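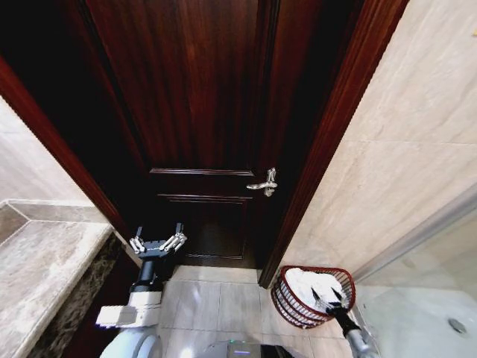

A dark-stained panelled door with a silver lever handle, set in matching timber-coloured casings.

PETICO OPENS APPLICATIONS FOR ITS QUIET HOMES PROGRAM

12/25/18

Petico is very pleased to announce that households in the Altska district can now apply for the Quiet Homes program, a home visit service for people who live with traffic noise, barking dogs, late trains, thumping stereos and all the other neighbourhood sounds that make it hard to get a decent night's sleep.

The program grew out of a pilot we ran with the acoustics firm Zodine, and we are still a little overwhelmed by how warmly people welcomed us (and how many cups of tea we were offered along the way!). Over the course of the pilot our visitors called on 189 homes, and we received 3,576 responses to the neighbourhood sound survey that went out alongside it. Thank you to every person who filled one in, and especially to those who attached extra pages.

What came through most clearly was that people had put up with noise for years without knowing where it was getting in. Plenty of residents had budgeted for new windows when the real trouble was a gap under the front door or a perished seal around the frame, and a good many were delighted to hear that the fix could be done on a Saturday morning with a screwdriver and a roll of rubber strip.

Echo inside the home was the other great surprise of the survey, and we heard about it most often from people in newer flats and renovated units. Sound lingers where there is nothing soft to soak it up, and a radio left on in one room can seem to follow you down the hall. Glossy marble-look wall tile like the beige tile shown here is lovely to live with and easy to wipe down, but it sends sound straight back at you, so our visitors will be suggesting rugs, heavy curtains, a full bookcase or a fabric wall hanging before anybody starts talking about building work.

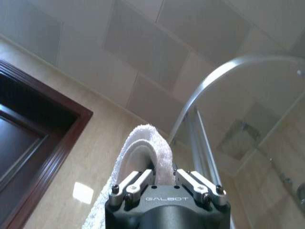

Each Quiet Homes visit takes 80 minutes and is free to the household. Our visitor will measure sound levels in the bedroom and main living area, have a look at doors, windows and vents, and leave behind a written plan with the cheapest jobs listed first. Renters are very welcome to apply, and their plans will be limited to changes that can be taken out again at the end of a lease.

There are 300 visits available in the first round. Priority will go to shift workers, families with babies and anyone living along the Mets rail corridor, where freight services run through the small hours. A second round is planned for October.

Application forms are available from the Petico office in Altska and at the front desk of the Mets community centre. If you would like a form posted to you, or need a hand filling it in, please ring the office during business hours and one of our team will be glad to help.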